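Wire mug racks — worth the space?

Pundside
Posts: 94
Every kitchen thread on here ends with someone telling me to buy a mug rack. I've gone off the idea before even starting. You swap a shelf that holds cups for a thing on the worktop that holds fewer cups and gathers crumbs. Can anyone change my mind?

cetgate_lodger
Posts: 1743
Mine's been in use since October. Cups drain upside down and I've got half a shelf back. What more do you want from it?

Pundside
Posts: 94
A bit more than that. The one I'm looking at is white wire with a wooden bar through the middle, and I don't trust the bar. Wood next to dripping cups sounds like a bad plan to me.
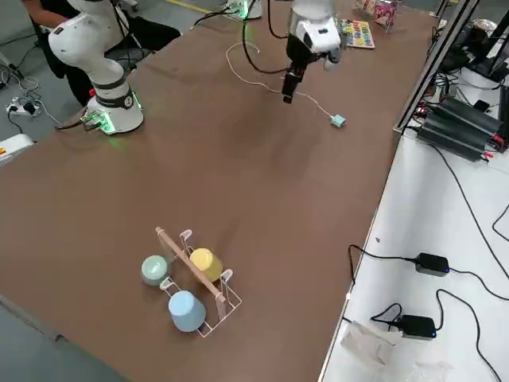

And do cups stay put in these, or do they end up on their sides the moment you reach for another one? Wire is slippery stuff.

nedcombe16
Posts: 2000
They tip if you're careless. Mine goes in the cupboard when people come round.

cetgate_lodger
Posts: 1743
Disagree, mine don't tip. Wipe the bar now and then and it'll be fine.

nedcombe16
Posts: 2000
"Now and then" is how my last one went black underneath. I'd get all metal.

Pundside
Posts: 94
So one yes and one sort of no. Leaving it in the basket for now.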